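Hornemon opens repair and refinishing workshop for steel furniture in Rodulberg

RODULBERG, October — Hornemon, the maker of tables and chairs for cafés, canteens and homes, opens this month a workshop where customers can have their old metal furniture repaired and refinished. The workshop stands next to the company's present building in Rodulberg and will accept pieces from all makers, also those which are no longer in business.

The new service has the name Irnilero. It was tested during the spring and summer with a small group of customers in the region. In this period the workshop received 597 pieces of furniture, and 398 of them went back to their owners after repair. The other pieces were either too damaged or the owner decided, after seeing the price, to use them for spare parts.

"We were selling new chairs to people who had a good chair at home with one bad weld," said a spokesperson for Hornemon. "They asked us many times if we can fix it, and for many years we had to say no. We are glad that we can now give a different answer."

Customers can bring their furniture to the workshop in the morning, from 8 am until noon, or ask for collection. Every piece is first inspected and the owner receives a written offer, normally within 3 working days. The inspection is free of charge if the customer accepts the offer. If not, a small fee is taken for the handling, and the piece is returned in the same condition in which it came.
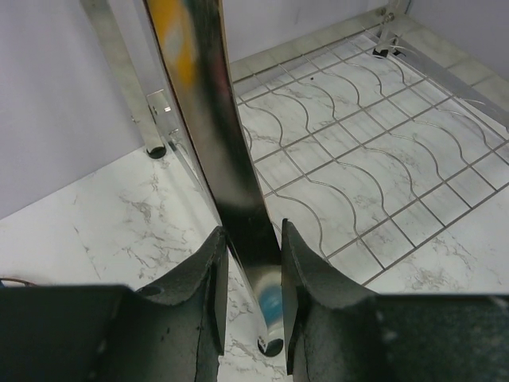 The most common works are straightening of bent legs, new welding of joints, replacement of feet and glides, and polishing of stainless steel. Painted frames can be stripped and painted again in one of the standard colours. Wooden seats and table tops are not repaired in Rodulberg but sent to the joinery Degefa, which has worked together with Hornemon for a long time. For such orders the customer should expect a longer waiting time — usually two weeks more.

Upholstery is not part of the service at the moment. The company is looking for a partner for this work and hopes to give more information before the summer.

For restaurants, schools and other places with many equal pieces, Irnilero offers a yearly agreement. The furniture is then collected in small groups, so that the rooms can stay in use, and replacement chairs can be borrowed during the repair. Two canteens in the region have already signed such an agreement.

Hornemon has also built up a store of spare parts. It contains feet, caps, screws, brackets and stretchers for the company's own models, including models that left the catalogue many years ago. In total the store has place for 3000 boxes. Parts can be ordered separately by customers who prefer to do the repair at home, and a short printed instruction is included with each order.

All repaired pieces have a guarantee of one year on the work that was done. The guarantee does not cover furniture that stands outdoors in winter.

An open afternoon for neighbours and customers will be held at the workshop later in October, from 2 pm to 5 pm. Visitors may bring one small piece of furniture each for a free inspection. Parking is limited, and guests are asked to use the entrance on the side of the yard.

Price lists and the form for collection are available at the reception of Hornemon in Rodulberg. Questions from the press are answered by the company's press office.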